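Scrunchie

A scrunchie is a hair tie made of an elastic band inside a loose tube of fabric. The fabric is longer than the elastic, so it gathers into folds when the band is at rest. Scrunchies are used to hold ponytails, buns and braids, and are often worn on the wrist when not in the hair.

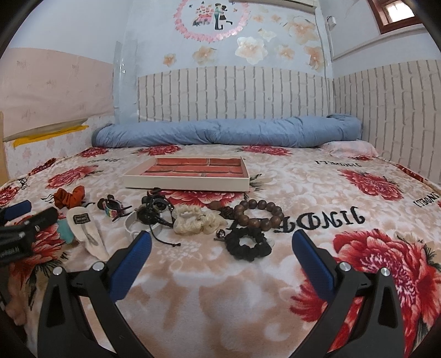 Fabric affects both grip and appearance. Cotton and velvet hold well in fine hair, while satin and similar smooth cloths slide more easily and are often chosen for sleeping. Plain colors are common, such as rust orange, cream and black, and a crinkled finish may be used for a satin-like look. Scrunchies are often kept with claw clips, bangles and bead bracelets, either in a drawer or on a shallow tray.

Care

Most fabric scrunchies can be washed by hand or in a mesh bag at 30 °C and dried flat. The elastic weakens with use and can be replaced through a small opening in the seam. In her sewing guide for Hepburn, Elspeth Gillies recommends a fabric strip 50 cm long, with the ends of the elastic overlapped by 2 cm before stitching.

See also: Barrette, Hair claw, Headband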